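Plarka Repair Library
Spring progress report, covering the period through May

We're very happy with how this spring has gone! When the Komovus grant came through, our plan was to open the lending side of the library first and bring in the repair evenings once people knew where to find us. In practice the two started almost together, and each one keeps feeding the other. Someone comes in to borrow a hedge trimmer, sees a neighbor getting a toaster back, and comes home with both a trimmer and a date for their broken vacuum cleaner.

Lending

We now have 66 tools on the shelves and in the catalog. The most popular by far are the carpet cleaner, the long ladder and the tile cutter, and the carpet cleaner has been booked every weekend for the whole period. We had expected hand tools to move quickly and they haven't, so we've stopped accepting donated hammers and screwdrivers unless they come as a full set. Sewing machines are another matter. We have two and could easily lend out more.

Late returns were a headache in the first month. We switched to a reminder message the evening before the due date, and that has made a real difference — the few late items we still see are usually a phone call away.
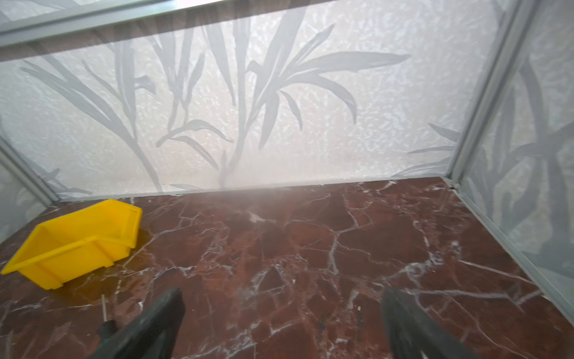
Small parts took more of our time than any other job this spring. Fuses, plugs, cord, belts, odd screws and washers all used to sit together, and a ten-minute repair could turn into half an hour of digging. Sorting everything was slow work (plug fuses alone took most of an afternoon), but the lists are now finished and we know what to reorder. We've set a small monthly budget for parts and have stayed within it so far.

Repair evenings

We held 12 repair evenings, which is what we promised in the application. Lamps and small kitchen appliances make up the bulk of what comes through the door, followed by clothing. Up to 50 people can sign up for an evening, and the last few filled completely. Visitors sit with the fixer and do as much of the work as they feel able to, and it's lovely to watch somebody rewire a lamp for the first time and then stay on to help the next person in line.

We don't fix everything. Flat screens and anything with a sealed battery still mostly go home as they came, and we now say so on the sign-up form. It has saved some people a wasted trip.

The Wikow branch

The pop-up in Wikow opened later than planned. The lease on the first room fell through, and the second needed new outlets before we could plug in a soldering iron. It's open now on a trial basis, evenings from 6 p.m., with a smaller set of tools that rotates with the main collection. Early interest is strong, especially in gardening equipment.

Budget and next steps

Spending is on track except for insurance, which came in higher than our quote. We covered the gap with money set aside for printing, as most people seem to find us by word of mouth anyway. Over the summer we'd like to buy a third sewing machine, run a beginner's mending course, and move bookings over to the Sakai system so that both locations share one calendar. The revised budget sheet and the full tool list are attached.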